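We are looking for people who keep, mend or remember household textiles to take part in a county-wide record of home sewing and mending. The project is called Purkska, and it is run from the local history office in Lakdale. It covers Lakdale, Ernidmont and the farms between them.

## What the project is about

Most of what is written down about clothing in this county concerns the two mills and the people who worked in them. Very little covers what happened to the cloth afterward: who hemmed it, who patched it, what got cut down for children, and what ended up as rags. We want to fill that gap while there are still people who learned these things at home.

The finished record will hold 500 entries. An entry can be a garment, a quilt, a set of curtains, a pattern somebody drew on newspaper, or only a spoken account of how a job was done. Items stay with their owners. We take notes and photographs and return everything the same day unless you ask us to hold on to it.

## Who can take part

You can take part if you are 18 or older and at least one of these applies:

- you sewed or mended at home before 2000, for your own household or for pay
- you own pieces that were made or repaired in the county before that year
- you learned a method from a relative or neighbor and still use it
- you worked at Jurčo, the notions shop on Mill Street, or bought from it regularly

You don't need to be good at sewing. Poor repairs are as useful to us as fine ones, and we have too few of them so far. Machine work and hand work both count. Knitting and crochet are being covered separately next year, so please hold those back for now — the exception is a knitted piece that has been patched with woven cloth.

## What you would do

Each participant comes to three sessions. The first is a conversation of two hours at most, recorded on audio if you agree to it. In the second, we go through the items you have brought and write down the fabric, thread, stitches and any dates you know. The third is short. You read the draft of your entries, correct it, and sign the release form or decline to.

Sessions are held on Wednesday afternoons and evenings, starting at 1:00, 3:30 or 6:00. The building in Lakdale has step-free access from the parking lot side. If you can't travel, we can come to you anywhere in the county, although home visits have a longer wait.

Please don't wash or press anything before you bring it in. Loose threads, stains and old pins tell us something. Bring items flat if you can, or rolled in a sheet. Plastic bags are fine for the trip but not for storage.

## Payment and expenses

Participants receive $40 per session, paid by check at the end of the third one. If you leave the project early you are paid for the sessions you attended. Mileage is paid from Ernidmont and beyond, and bus fare is paid from anywhere. Keep your tickets.

## How your information is used

Your name appears with your entries only if you want it to. Audio recordings are kept at the history office and can be listened to there by appointment. They will not be put online. You can withdraw an entry at any time up to the printing of the catalog, and after that we can still remove it from the office copy.

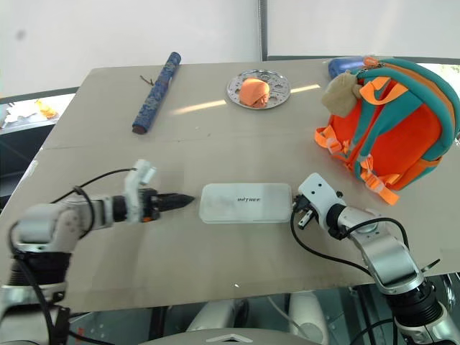
**Lakdale Local History Office — Textiles and Household Work**

## How to apply

Write or call and tell us, in a few lines, what you sewed or what you own, and roughly when it dates from. Guesses are fine. There is no form to fill in at this stage. Araba Amoah coordinates the project and reads every reply. She will call you back within 6 working days to set up a first session or to let you know that the list for your area is full.

Replies are open until the end of February. We expect to fill the Lakdale places first, so people from Ernidmont and the north side of the county have a better chance of an early date.

You can leave a message at the front desk during opening hours or drop a note through the side door. Mark it "Purkska" and include a daytime phone number. If you are writing on behalf of a parent or neighbor, please say so and check with them first.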